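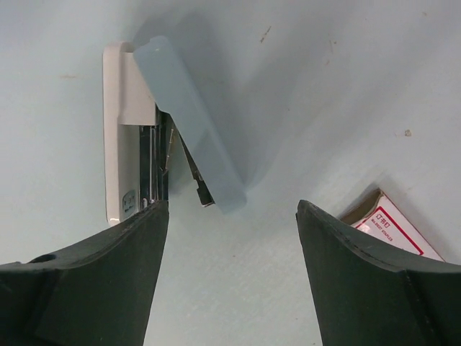
Fig. 5. Stapler open, fingers apart, seen from the wrist camera.

We use cookies to improve this site. Accept | Manage

5. Teaching the stapler reload on the Runderov cell

The Kundix sales sheet calls this a job you teach once. Allow an afternoon, and keep the sheet away from whoever is doing it.

1. Set the cell to manual and cap the speed at 5 per cent.
2. Open the stapler by hand until the channel is exposed. Lay it on the work surface with the hinge away from the gripper.
3. Put the box of No. 24/6 staples to the right, clear of the arm's swing.
4. Open the fingers fully. Jog in until the tip of the blue arm is over the gap.
5. Look at the left finger. If it overlaps the base in the wrist view, check the real clearance from the side before going lower.
6. Save the point, back off and return to it. Do this five times.

Note: "Auto-centre" is supposed to replace steps 4 and 5. On our cell it chose the shadow of the raised arm often enough that we turned it off.

Caution: Do not close on the metal channel. The force limit is set at 444 in the menu, with no unit given, and we wouldn't trust it with a finger or a spring.

7. Wipe the surface and finger tips. Clirnine say every 400 cycles. We found the grip slipping at 284, so go by the grip.
8. Run one full reload at low speed with a hand near the stop button.

Comments

Gemechu Wako: Step 5 saved me a fingertip pad. Is the menu value the same on the Gebremichael controller?

benchtop_jo: Different menu, still no unit. I'd test it on a sponge first.

pkr: Auto-centre works fine if you light it from both sides. Mostly.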